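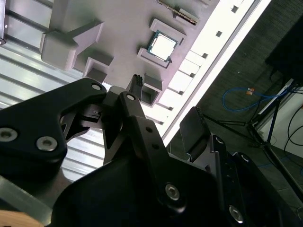
I've got some good news for anybody who has been driving past the old Doucette Theater and wondering when the lights would come back on. The Doucette is reopening in March, and the first thing on the screen will be a weekend of short films and documentaries made by people from right around here!

I caught up with Marlene Chan, the program director, on Tuesday morning while she was trying to eat a bagel and answer two phones. She told me the weekend is going to be called Ornlow Shorts, after the creek that runs behind the parking lot (and sometimes into the parking lot, if you were here last spring). There will be 11 films over three days, and every one of them had to be shot in the county or made by someone who lives in it.

"We kept the rules loose," Marlene told me. "I got a cooking film, I got a ghost story, I got a man talking about bridges for 19 minutes. I love the bridge one."

The bridge one is by Ravinder Dufour, who some of you will remember from the high school, where he taught shop and coached the bowling club. It's called Tirar, and it follows the crew that took down the footbridge at the south end of town. I haven't seen the whole thing, only the first few minutes on Marlene's laptop, but there's a stretch near the beginning with an older couple walking across it for the last time and I had to go get a napkin. He's been working on it since he retired and he edited it himself at his dining room table.

Friday night is the opening, with doors at 6:30 and the first film at 7. That's Ravinder's, followed by a comedy called The Good Ladder from sisters Manon and Harpreet Bélanger. I asked Manon what it was about and she said "a ladder," and then Harpreet said it was really about their uncle, and then they argued over it for a while, so I guess we'll all find out on Friday. Both of them are going to stick around afterward to take questions.

Saturday has a kids' program at 10 in the morning, with a couple of animated pieces and a short about a lost goat. Bring a cushion for the little ones, as the new seats are a bit low and they may want the boost. The afternoon is all documentaries. Saturday night is the scary stuff, and Marlene asked me to say please, no children under 13 at that one, even if yours is very brave.

Then on Sunday they'll repeat a few of the favorites at 2 p.m. The audience gets to pick which ones. You'll get a paper ballot with your ticket on Friday or Saturday, and there's a box for them in the lobby next to the popcorn.

Speaking of the lobby, I got to walk through it and it looks great. They kept the old green tile and the curved ticket window, and they took out that awful drop ceiling from the eighties. The balcony is still closed and will be for a while longer (the stairs need work), so there's only the main floor for now. Amrit Friesen, who is running the projection booth, gave me a peek up there too. He's very excited about the sound. He played me some rain, just rain, and I turned around to look for my umbrella.

Tickets are $3 for a single program, and kids 12 and under get in free on Saturday morning. You can buy them at the Doucette box office any afternoon after 3, or at the front counter of Zeltix Records on Main Street, cash only at Zeltix. They're holding back some 40 seats for each program to sell at the door, so if you're a last-minute person like me there's still hope, but I'd get in line early for Friday.

Parking is the usual puzzle. The theater lot is small and half of it is still fenced off for the contractors, so try the library lot, which is open to everybody after 5 and all day on the weekend. There's a ramp on the Main Street side of the building and the new restrooms are on the ground floor.

Marlene is also looking for a few people to help take tickets and hand out ballots. You get to see the films for free and I'm told there will be pizza. Stop by the box office and leave your name on the clipboard. I've already signed up for Sunday, so come say hi.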